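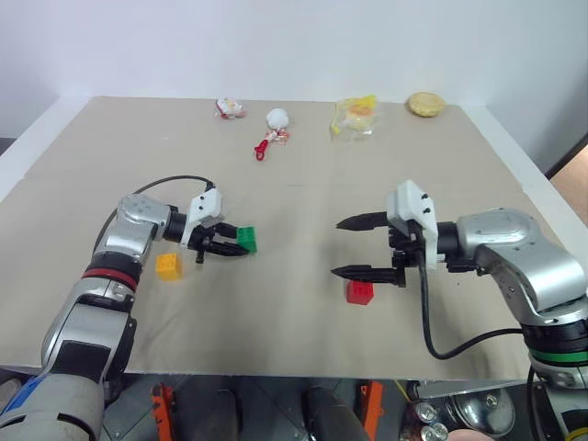
The History and Antiquities of Raswood
Facsimile reprint, hardback, 402 pages
Gurneo Books

Raswood has been described by several writers over the centuries, most of them on their way to somewhere else. The one who stayed was a retired schoolmaster who signed himself only "An Inhabitant" and spent the best part of his life proving that the town was older than its neighbour, Wosance. He never quite managed it. His book is reprinted here complete, with the long quarrel about the church tower left in.

He begins with the Romans, for whom he has no evidence, and moves on to the Saxons, for whom he has a spoon. After that things pick up. The chapters on the market charter, the two fires and the turnpike riots are still the best account we have, and the list of tradesmen at the back is worth the price to anyone with family from the town. The chapter on Wosance is four pages long and mostly about its drains.

What you get

The full text, reproduced from a clean copy of the second edition, with the author's own corrections and one correction of a correction.
36 engravings, including the bridge before it was widened and the Moot Hall as the engraver felt it ought to have looked.
The fold-out town plan, at its original size. Folding it back up is left to the reader.
A new index. The old one had eleven entries for "Vicar, conduct of" and none for "Mill". 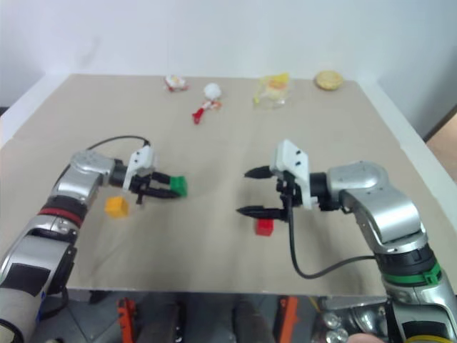
Small items on a light beige tabletop.

Binding and paper

Sewn sections, dark green cloth, cream paper. The type is small, as it was in the original, and the footnotes are smaller.

Ordering

The print run is 500 copies, each numbered by hand. Orders go out from our Blackburn warehouse in a stiff card box. Copies meant as presents in December should be ordered in November, though every year some people prefer to ring us instead.

Returns are accepted within 30 days if the book is unread, or looks it.

Also from Gurneo Books: Wosance: A Reply.

Page updated August 3, 2026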